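Bench notebook, consumables
Apr 9, 2021

Another go at the question of where the tape lives. Hamish Pringle wants it in the dish rack. His argument is that a rack drains, stands on its own feet, costs next to nothing and keeps round things in a row. I said at the start that I didn't believe in it, and I am writing this down so that nobody can say I didn't give it a fair run.

For the record, the old system was a drawer. The Grorkari order brought us 300 cable ties, 33 rolls of assorted tape and a box of clips, and it all went in the drawer together. The drawer has been bad since November. Ross Kerr says it was bad before that. Fine.
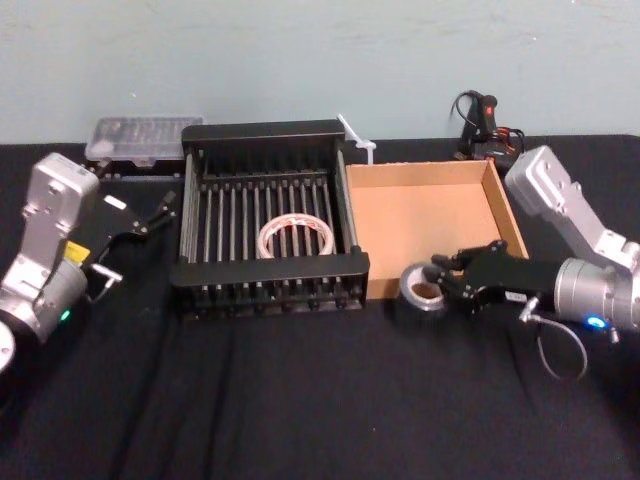 Duct tape first, since it's what we reach for most and what goes missing most. Hamish's plan has it on edge in the slots, like a plate. My doubt is the width. A plate is thin and a roll of duct tape is fat, and the rods were spaced for plates. Held upright by its edge near the cardboard tray, the silver roll with its brown core looks like it ought to sit in the tray and be done with it. Hamish says I'm picking the answer I wanted. Maybe. I'd still like somebody to show me a full roll that stands in those slots and doesn't lean on its neighbor. A half-used roll is another matter and he can have that one.

Things I want settled before we buy a second rack:

Does a fat roll stay upright if you bump the table? We bump the table all day.
Does the sticky side of a roll pick up fuzz from the black cloth? I think so. Callum Urquhart thinks the cloth should go anyway.
Can you get one out with one hand while the other is holding the joint shut?

That last one matters more than the rest put together. If it takes two hands it's worse than the drawer, and I don't care how tidy it looks.

Niall McIver passed on a remark from the Jalow people, who tried something like it and went back to hooks. He couldn't say why they went back. I've asked him to ask. A secondhand story about hooks isn't worth much either way, and I notice it got quoted at me twice before lunch as if it were.

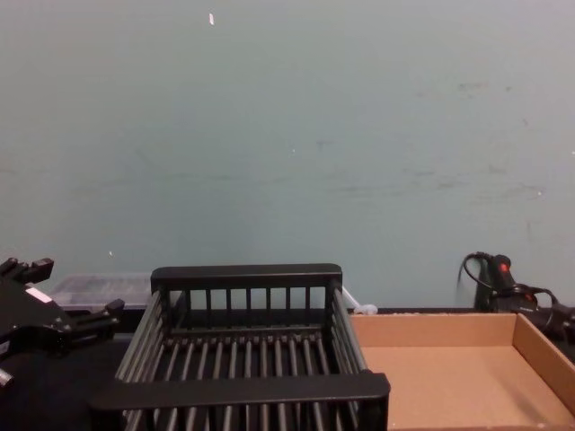
Guthrie annex, November

(Copied over from the loose sheet so it's all in one book.) Same idea, first try, no rack. We put the rolls in a shallow tray and agreed on an order. The order lasted 2 days. Daithí Brennan's note in the margin says "people put things back where their hand is," and I haven't seen anything since to change my mind on that. The tray itself held up fine. Low walls, easy to see into, nothing to tip over. What it didn't do was stop the small rolls from ending up under the big ones, and it didn't stop anyone throwing in a screwdriver.

Also on the sheet: a count of trips to the store cupboard, up to 53 in the week, written in pencil by someone who doesn't sign their counts. I don't trust it. Leaving it in.

Back to the present. Before putting anything in the rack I wanted to look at it with nothing in it. Parallel rods along the floor, gaps between them, dark table showing through. So a small item goes straight through or sits across two rods and rocks. The clips are out, then. Hamish agreed to that, to be fair to him. Rolls only.

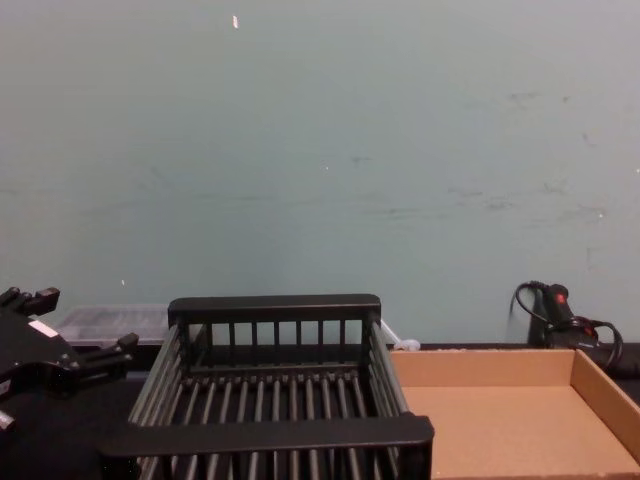
Flat or on edge

This is where the plan started to slide. On edge was the whole point on Monday. Now Hamish says flat is fine too, "for the lighter ones." If they go flat you get one layer, maybe two, and the slots aren't doing anything. You've got a basket. I have nothing against a basket, but then call it that and let's compare it with the tray, which we already own.

What I'll grant: flat on the rods, a light roll doesn't need any arranging, and with the sides open you can see what you have without digging. The Fonero bins on the other bench fail at that. You have to pull one out to find out it's empty.
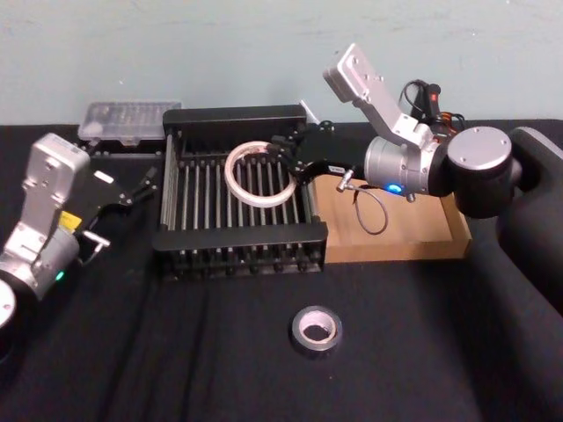
White tape, lying flat on the rods, left of center.

So that's one vote for flat. I don't count it as a vote for the rack. Any surface would hold a roll that way, including the table.

Callum asked if we could put a dowel across the top and hang the rolls from it. Possibly. Then we're building a tape rack out of a dish rack, and there are tape racks for sale. I said I'd look up a price and I haven't.

Plan for next week. Rack stays out, tray stays next to it, no labels on either, no instructions to anyone. At the end of each day Ross writes down which one the duct tape is in, or neither. My money is on neither. If it's the rack more often than not I'll shut up and order another.

To do: ask Niall about the hooks again. Clean out the old drawer whichever way this goes. Find the good scissors.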